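Small Furniture at Erklow: Gallery
February 2023
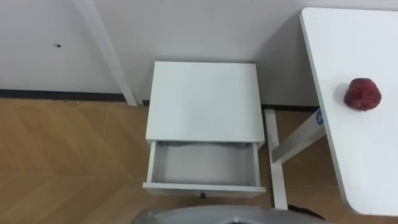

The small pieces at Erklow went in last, after the beds and wardrobes were settled. Kavinda Sivakumar chose them and Nazma Ekanayake kept the list. We wanted white furniture for the small bedrooms because the walls were already white and the floors are a light wood-effect finish that marks easily and shows every dark leg. The budget for small items was 2,000, delivery included, and it held.

This page covers the bedroom pieces. The kitchen and hallway have their own galleries.

Nightstand, back bedroom
White, square top, one drawer with a small dark knob. It stands straight against the wall with no gap behind. The drawer is shallow. It will take a paperback, glasses and a phone charger, but a box of tissues has to go on top.

Table, back bedroom
White top with rounded corners on a white metal frame. There is a diagonal crossbar under the top, so a storage box has to be a low one if it is going underneath. We looked at a version with drawers and decided against it, as the nightstand already has one and the room is narrow.

Knobs
Dark knobs were Nazma's choice. White ones were the other option and would have cost the same. The dark ones are easier to find in poor light, and they match the door handles on the landing.

Placement
Nightstand and table stand side by side, table on the right. Leave enough room in front of the nightstand to pull the drawer out and still walk past. In the front bedroom the order is reversed on account of the radiator.

Care
Wipe white tops with a damp cloth and dry them. No scouring pads. Fruit can sit on the table, but cut fruit needs a plate. Pomegranate juice is very hard to get off a white surface once it has been left overnight. We learned this in January with the old desk, which is now in the shed.

Still to do
Felt pads for the table legs in both bedrooms. A lamp for each nightstand, with a narrow base. Kavinda has measured for a shelf in the front bedroom and will order it when the lamps are in.

Questions about sizes or spare knobs can go to Nazma. She has four spares in the hall cupboard.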